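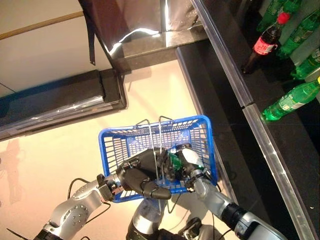

論文一覧 > 流通・消費行動 > 第4節 買い物容器の大きさは購入額を増やすのか

4. 容器効果の再検討

4.1 問題の所在

買い物かごを大きくすれば客は多く買う、という主張は、小売の実務書では半ば常識として扱われている。容器に余白が残っていると、客はまだ足りないと感じ、もう一品を手に取る。説明としては分かりやすい。しかし筆者が確認した範囲では、この主張を支えるとされる資料の多くが、容器を自分で選んだ客どうしの比較に依っている。大きなかごを取る客は、店に入る前から多く買うつもりだったのかもしれない。そうであれば、観察された購入額の差は容器の働きを示すものではなく、来店目的の差を容器という目印で測り直したにすぎない。

この区別は、統計の入門書に載っている程度の話である。それにもかかわらず、容器の大型化を勧める文書では、選択の偏りに触れたものがほとんど見当たらない。触れている場合でも、末尾の注で「残された課題」として片づけられている。本節では、Barard社の食料品店で得られた記録を用い、容器効果と呼ばれてきたものがどこまで残るかを調べる。先に述べておくと、筆者は効果が存在しないと主張するつもりはない。現在の証拠では、存在するとも言いにくいというだけである。

4.2 資料と条件

対象としたのは、Barard社がIvside市内と周辺で営業する19店舗である。各店舗では従来型のかごと、容量を増やした新型のかごの2種類が、日ごとに入れ替えて入口に置かれた。客は当日置かれているほうしか使えず、どちらかを選ぶことはできない。カートは両条件とも通常どおり使用可能とした。この点は後で問題になる。

会計記録とは別に、出口で短い質問紙への記入を依頼し、612件の有効な回答を得た。質問は、来店前に買う予定だった品、予定外に買った品、同行者の有無、かごの使用の有無である。回答者には謝礼を渡していない。調査は5月に始め、2021年10月10日に終えた。途中でMistton店が売場の改装を行ったため、同店の改装後の記録は分析から外した。外さない場合の結果も計算したが、結論は変わらない。

容器そのものの記述は、先行する報告では驚くほど粗い。「大」「小」としか書かれていないものもあり、深さが違うのか、開口部が違うのか、持ち手の材質が違うのかさえ読み取れない。格子状の側面をもつかごでは中身が横からも見え、側面が閉じた容器とは充足の印象が異なる可能性がある。容量だけを独立変数として扱うことには、もともと無理がある。品物が少ない場合のかごの例を図2に示す。 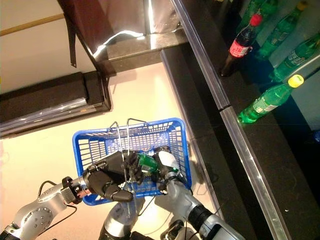
図2 青いプラスチック製の買い物かご。側面は格子状で、細い金属の持ち手が付く。中に緑色の小さなプラスチックボトルが入っている。

余白説に従えば、図2のように中身の少ないかごは、客に次の品を取らせるはずである。だが同じ状態を見て、「今日はこれだけでよい」と感じる客がいても不思議ではない。かごの空きをどう受け取るかは来店目的に左右される。余白説はその点を問わず、空きは必ず不足として知覚されると仮定している。この仮定を直接確かめた報告を、筆者は見つけられなかった。

4.3 結果

会計一回あたりの購入額は、新型のかごを置いた日にわずかに高かった。ただし差は店舗間のばらつきに比べて小さく、曜日と天候を統制すると、通常の基準では偶然と区別できない程度まで縮んだ。購入額が2000円を超える会計に限ると差の符号は逆になる。これを「高額購入者には逆効果である」と読むことも可能だが、筆者はそう読まない。境界の置き方をずらすと符号はまた元に戻る。都合のよい境界を後から選べば、どのような結論でも作ることができるという例として受け取るのが妥当だろう。

予定外の品については、もう少し慎重に見る必要がある。質問紙では、新型の条件で予定外の品を挙げた回答がやや多かった。実務書であれば、ここで議論を終えるところである。しかし、予定外の品の多くは特売棚の商品に集中しており、とくにWiriyaの菓子が目立った。同商品の店頭陳列は調査期間中に何度か行われ、その日程は新型のかごを置いた日に偏って重なっていた。意図した偏りではないものの、条件の割り当てを店舗の販促計画と照合しなかったのは本調査の不備である。Wiriyaの商品を除いて集計し直すと、条件間の差はほぼ消える。

自己申告そのものの信頼性にも疑いが残る。出口で尋ねられた客が、買った理由を正確に思い出せるとは限らない。買う予定があったと答えるほうが、計画的な人間に見えるという事情もある。こうした歪みが両条件で同じ大きさならば比較は成り立つが、同じ大きさだと考える根拠は今のところ薄い。

4.4 カートの扱い

先に触れたカートの問題に戻る。新型のかごは、品物が増えると片手で提げるには重い。店員への聞き取りでは、途中でカートに移し替える客がいるという声が複数の店舗から寄せられた。移し替えた客はカート利用者として記録されるため、新型の条件では、多く買う客の一部がかご利用者の集団から抜けることになる。逆に、従来型では入りきらずに最初からカートを取る客がいるはずで、どちらの流れが強いかは会計記録からは分からない。

この種の移動は、購入額の差を見かけ上小さくする方向にも大きくする方向にも働く。したがって、4.3で差が小さかったことを根拠に容器効果を否定するのは早すぎる。一方で、効果を肯定する側も同じ移動を無視してきたのであり、その数値をそのまま受け入れる理由もない。かごとカートを合わせた全会計で比べれば集団の入れ替わりは避けられるが、今度はかごを使わない客が大量に混ざり、効果があったとしても薄まる。どちらの集計にも弱点があり、本稿では全会計の比較を主な結果とし、かご利用者のみの比較は参考として扱った。

なお、記録上の「かご利用」は会計時の申告と店員の入力に基づいており、入力の習慣は店舗によって異なる。Mistton店では、忙しい時間帯に入力が省かれることがあったと聞いている。省かれた会計は「利用なし」に分類されるので、混雑時の比較はとりわけ当てにならない。

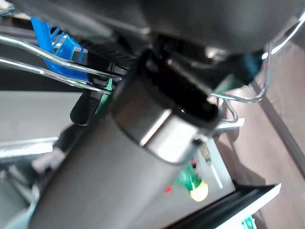 4.5 解釈上の留意点

以上の結果から言えることは少ない。かごを大型化すれば売上が伸びるという見込みを、Barard社の記録は支持しなかった。ただし、割り当てと販促の重なり、カートへの移動、入力の欠落という三つの難点があり、いずれも今回の資料では解消できない。効果が小さいのか、測り方が粗いのかを分けるには、販促を止めた期間に同じ手続きを繰り返す必要がある。

また、19店舗はすべて同一企業のものであり、客層も似通っている。Ivside市のように徒歩の客が多い地域では、持ち帰れる重さが購入量の上限を決めている可能性が高い。車での来店が中心の店舗で同じ調査を行えば別の値が出るかもしれないが、その値を容器の働きと呼んでよいかどうかは、やはり割り当ての手続きを見るまで判断できない。

実務上の助言を求められることもある。筆者の立場からは、大型のかごを導入する費用を売上増で回収できるという試算には、算定に用いた比較が無作為な割り当てに基づくかどうかをまず確認すべきだと答えておく。次節では、会計記録の欠落を補正する方法を検討する。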